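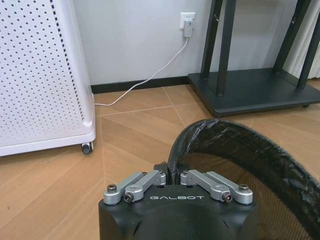 White appliance on a wooden floor, wall outlet behind it.

Hetar Drop-off Diary

README for the shared copy, last changed 09/08/2019

What is in this folder

The folder contains daily notes from 4 home daycares in Zaldale. The providers wrote them in the evening, after the last child was picked up. Each note tells when the children arrived, how the goodbye at the door went, who slept and for how long, and how the provider herself felt during the day. There are 2400 notes in total. Most of them are short. The longest ones were written in January, when many children were sick and the parents often called late.

The work was started by Wen-hsiung Chow, whose wife has a daycare in their home. Ehsan Vahidi typed the paper notebooks and made the tables. We are both parents and neither of us is a researcher, so please read the notes as a diary and do not expect a study.

Files

notes.csv has one row for each evening note.
naps.csv has one row for each nap. A child who slept twice has two rows.
words.txt explains the family words that the providers use, for example "lovey" and "second breakfast".
siu.txt is the small script that reads the tables. We named it Siu, and it has no other meaning.

Columns in notes.csv

house: a letter for the daycare
day_no: the number of the working day, counted from the first note of that house
first_in: the time when the first child came
last_out: the time when the last child went home
goodbye: easy, some tears, or hard
provider_sleep: hours the provider slept the night before, by her own memory
text: the note itself

The column "goodbye" is the opinion of the provider. One house writes "hard" when a child cries for one minute, and another house writes it only when the parent had to come back inside. Please do not compare the houses by this column.

Missing parts

In 155 notes the time of the last pickup is empty. The provider forgot it or was too tired. We did not fill these cells. Another 200 notes have no nap rows, most of them from days when only school-age children came.

House C changed from a notebook to the Vullov calendar in the middle of the work. After this change the notes of house C are shorter and have more abbreviations. We left the abbreviations as they are and put them in words.txt.

Names and privacy

All names of children were changed to letters before typing. Every parent signed a paper that permits us to share the notes. If a family changes its mind, we remove the rows and write it in changes.txt. Please download the new copy when you see a new line there.

How to use it

You may use the notes for teaching, for writing, or to plan your own daycare day. Please do not use them to judge a single provider or to guess who she is.

Known problems

Times after noon are sometimes written without "pm". In naps.csv a few naps end before they begin, and we are still checking these against the notebooks. If you find another one, send the house letter and the day_no to Ehsan.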